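Four Yellow Trays
The quiet work of putting small parts in order

By Gertraud Nägeli
May 3, 2024

When a small electrical thing stops working, most of us think about the big parts – the motor, the battery, the screen. Essam El Idrissi thinks first about the table. He has repaired and assembled small devices for 17 years, and he believes that half of his mistakes in the early days came from a bad table.

"I had everything in one cardboard box," he told me in April, when I visited the workshop of Ilitton for the second time. "I looked for a connector, I found a screw. I looked for the screw, I found my lunch."

Today he likes a white surface and plastic trays in one strong color. Yellow is his favorite. Black wire is easy to find on it, and so is a red circuit board. Between the yellow trays he wants one made of stainless steel, and this is the place where a set of parts comes together.
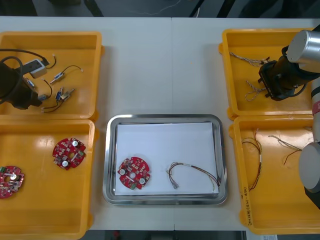

I must admit that I did not understand the steel tray at first. To me it was simply one more tray. But Essam treats it like a plate at dinner. The yellow trays are the serving dishes, and you take from each of them what you need. What is on the plate belongs to one meal, and you do not begin another before it is finished.

The round boards have a tray for themselves. He asks visitors to hold a board by the edge, with two fingers, and to put it down flat. He never puts one board on top of another, even when space is short. The small connectors with metal bodies can lie together, but their wires like to hook into each other, and a person who pulls too quickly will lift three when he wanted one. "You open a tangle from the outside," he says. "My mother taught me this with wool."

Wool is a good comparison. A wire harness behaves very much like yarn. It remembers how it was stored, and if it was folded sharply for a winter, it will keep that fold on the table. Essam bought 200 harnesses from a dealer called Peltonen some years ago, all pressed into one bag, and he needed 31 evenings to separate them. He still speaks of that bag with respect.

Since then he lays the long ones straight and lets the short ones rest in a loose curve. He puts a sheet of white paper in the steel tray, and he writes on the rims of the yellow ones by hand. He tried printed labels from Vovo, but he found that he read his own handwriting faster.

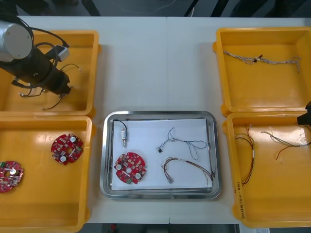

It is possible to do all this at home. You do not need a workshop, and the trays do not have to be expensive. I bought mine in a kitchen shop in Ivton, where they are sold for marinating fish. For the middle I use an old baking tin with a raised rim. My table is brown, so I cover it with a white cloth, and this works well enough if the cloth is pulled tight.

The more difficult part is the habit. I put a spring in the wrong tray on my first evening, "only for a minute", and I found it nine days later. Essam has almost 2,000 small parts in his cupboards and he says he can find any of them before the tea is ready. I asked him for a test and named a blue connector. He was back before the water boiled, and then he could not find the sugar.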